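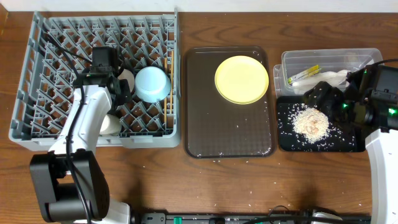 Reis, Abtropfgestell und die Sache mit dem System

2021-05-30

Seit April lese ich überall, man müsse seine Küche in Zonen einteilen. Eine Zone fürs Nasse, eine fürs Trockene, eine zum Anrichten, und dann laufe alles wie von selbst. Ich bin bei solchen Versprechen vorsichtig geworden. Meistens läuft danach vor allem die Bestellung im Haushaltsladen. Ausprobiert habe ich es trotzdem, auf einem einzigen Holztisch, links das graue Abtropfgestell, in der Mitte das braune Tablett, rechts die schwarze Matte mit dem Reis.

Das Abtropfgestell zuerst, denn darüber habe ich mich am meisten geärgert. Es ist aus Kunststoff, innen mit schrägen Reihen von Zapfen, zwischen denen angeblich alles Halt findet. Teller, ja. Eine hellblaue Schale liegt darin auf der Seite, und ob das so gedacht ist, weiß vermutlich nicht einmal der Hersteller. Bei den weißen Bechern ist es ähnlich. Nur die Essstäbchen stehen am rechten Rand zwischen den Zapfen, als wäre das Gestell für sie gemacht worden. In der Anleitung von Sterlow, der Firma, bei der ich es gekauft habe, kommen Stäbchen gar nicht vor. Dafür steht dort, man solle das Gestell nach 30 Tagen gründlich reinigen. Nach 30 Tagen! Wer so lange wartet, hat andere Sorgen als die richtige Zone.

Das Tablett ist mir sympathischer. Dunkelbraun, abgerundete Ecken, leicht strukturierte Oberfläche, ein gelber Teller darauf, fertig. Die Idee der Anrichtezone besteht ja darin, dass man dort nichts verschüttet, weil der Rand alles auffängt. Auffangen tut er schon. Die Reiskörner sammeln sich nämlich vor allem an der unteren Kante, und da bleiben sie, bis jemand sie wegmacht. Das konnte mein Tisch vorher auch.

Und damit zum Reis. Er liegt ungekocht als kleiner Haufen auf der Matte, dazwischen ein paar hellbraune Stückchen, die ich beim Durchsehen aussortiere. In der Brarkham-Methode, aus der der ganze Zonengedanke stammt, heißt das »trockene Vorarbeit auf dunklem Grund«. Der dunkle Grund ist tatsächlich vernünftig, das gebe ich zu. Weißer Reis auf Schwarz, da sieht man jedes Stück, das nicht hineingehört, und auf meinem Holz mit seiner warmen Maserung würde ich die hellbraunen Teile leicht übersehen. Ob man dafür eine eigene Matte braucht, ist eine andere Frage. Ein dunkles Geschirrtuch hätte es wohl auch getan, allerdings rutscht das und die Körner setzen sich in den Falten fest.

Dazu kommt die durchsichtige Kunststoffbox. Durchsichtige Boxen gelten gerade als Lösung für alles. Man sehe immer, was man noch habe, heißt es. Ich sehe vor allem, wie unordentlich es darin ist. Früher kam der Reis in eine alte Blechdose, da musste ich den Deckel heben, und bis dahin hatte ich meine Ruhe.

Ich habe das Ganze jetzt 5 Wochen durchgehalten. Mein Befund bisher: Das Sortieren geht schneller, das Abspülen gleich schnell, das Anrichten langsamer. Beim Anrichten greife ich nach wie vor zum erstbesten freien Platz, und der ist selten dort, wo die Zone wäre. Außerdem nimmt das Gestell das linke Drittel vom Tisch ein. Ein Drittel für ein paar Becher, eine Schale und zwei Stäbchen - das ist mir zu viel Fläche für zu wenig Geschirr.

In Trumau, im Laden am Kreisverkehr, gibt es ein schmaleres Gestell, das man hochkant an die Wand hängen kann. Ich habe es zweimal in der Hand gehabt und zweimal zurückgestellt. Die Zapfen sahen mir zu kurz aus, und an die Wand schraube ich ungern etwas, von dem ich noch nicht überzeugt bin. Wer so eines hat, darf mir gern schreiben, ob eine Schale darin hält.

Noch eine Bemerkung zum Buch, nach dem ich vorgegangen bin. Es heißt »Die Küche nach Baranauskienė« und enthält 1.170 Tipps, von denen ich bisher 4 brauchbar fand. Einer davon lautet, den Reis vor dem Waschen auszubreiten und in Ruhe durchzusehen. Das hat meine Großmutter auch gemacht, auf einem Backblech. Die Matte behalte ich trotzdem erst einmal. Das Tablett sowieso, zum Hinaustragen auf den Balkon ist es gut. Beim Gestell warte ich den Sommer ab.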